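March 24, 2022

**The Planner Should Be Permitted to Stop**

It has become customary at Clikum to judge a manipulation stack by the share of episodes it completes. The undersigned maintains that this habit has shaped our software for the worse, and that the kitchen work carried out under the Grimano project gives us sufficient grounds to abandon it.
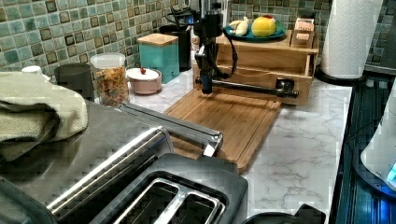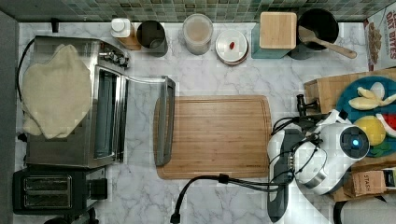
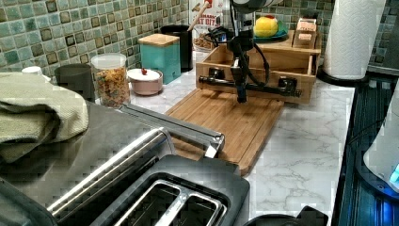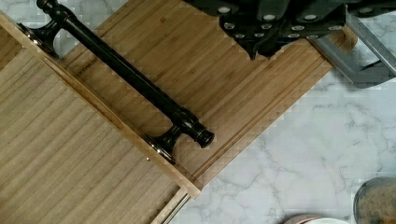

*Grimano kitchen counter, with the bamboo cutting board in each view.*

## What the logs record

In January, Pranab Gazi and Lies Nijs reviewed 800 episodes from the counter. The controller had reported success in 567 of them. Their review did not dispute that number. It asked a different question: at what point in each episode did the planner hold a pose estimate it had reason to trust?

In 306 episodes the answer was that it never did. The perception module returned a low confidence value, the planner accepted the value, and the arm proceeded. Many of these episodes ended well and were entered as successes. A counter crowded with jars, canisters and polished metal is a hard place to estimate depth, and a grasp that lands on a weak estimate has been fortunate. Our records have no field in which to say so.

## The case for a refusal state

Kuzmenko, our planning layer, presently offers the operator 2 outcomes, completed and failed. I propose a third: declined. A planner that declines should name the input it found wanting, hold the arm where it is, and return control to the operator. Such an episode should not be counted against the stack.

Kobe Claeys has objected that a generous refusal threshold would let a poor planner hide behind its own caution. The objection is a serious one. It may be met by publishing the refusal rate beside the completion rate, and by fixing the threshold before a set of episodes begins. Marloes Hermans has further noted that views from different positions often disagree about the height of an edge, and that the present code simply averages them. I share her concern. Disagreement between views is evidence, and averaging discards it before the planner has had any opportunity to weigh it.

## Cost and timing

The change is not free. Durkton, the replay tool, assumes a binary label throughout, and its filters would have to be rewritten. Older episodes could be relabeled only where the confidence values were kept — and before the autumn they frequently were not.

These costs fall mainly on the tooling group, which should be given the time to absorb them. Wendy Blackburn has asked that the label format be settled before any planner code is altered, and I support that order of work. The draft format is open for written comment from all three software groups.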